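Thursday, March 28, 2024. Wash test on the green work shirts, second week.

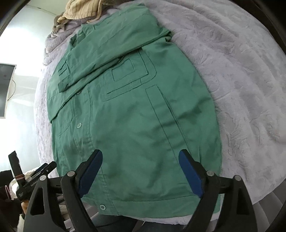

*Green work shirt, one sleeve folded over the front.*

Today I finished the second series with the Tillex detergent. The question is still the same: does the green fade because of the detergent, or because of our water? The shirts come from Lemieux, all from one order, so the dye should be equal in all of them.

Settings were 40 degrees, normal cotton program, low spin. I used the small cup for dosing and leveled it with a knife, because last week I think I was too generous. Drying on the line indoors, away from the window. I did not want sun to play a role.

Reading of the swatches: the Tillex swatch has lost a little color on the cuff edge and on the collar fold. On the flat parts I see no change against the unwashed piece. The Prerier swatch looks more dull everywhere, but softly, and I had to go with it to the door to be sure. Under the bench lamp both look the same. Please do not judge color under that lamp, it is too yellow.

The rinse water from Prerier was a bit green in the first wash and clear in the second. With Tillex I forgot to keep the first rinse, so here I have nothing to compare. My mistake. It must be repeated with a fresh swatch from lot 341.

Hardness of water: I took the strip from the new box and it shows a harder result than the old box. Either the old strips became damp or the water has changed. I wrote to Tukosby and asked which storage they recommend, no answer yet.

One more thing, about the seams. The thread does not fade together with the fabric. After 2 washes it is already visible on the swatch as a lighter line next to the placket. For a work shirt this is maybe not important, but a customer will notice it before he notices the fabric.

To do:

- repeat Tillex first rinse, keep the water in a closed jar
- cut new swatches, include a seam in each one
- test the old strips and the new strips in the same glass
- change the lamp, or move the color reading to the morning
- rubbing test with white cloth, dry and damp, can wait until June

Swatches are in the flat drawer, face down, with paper between.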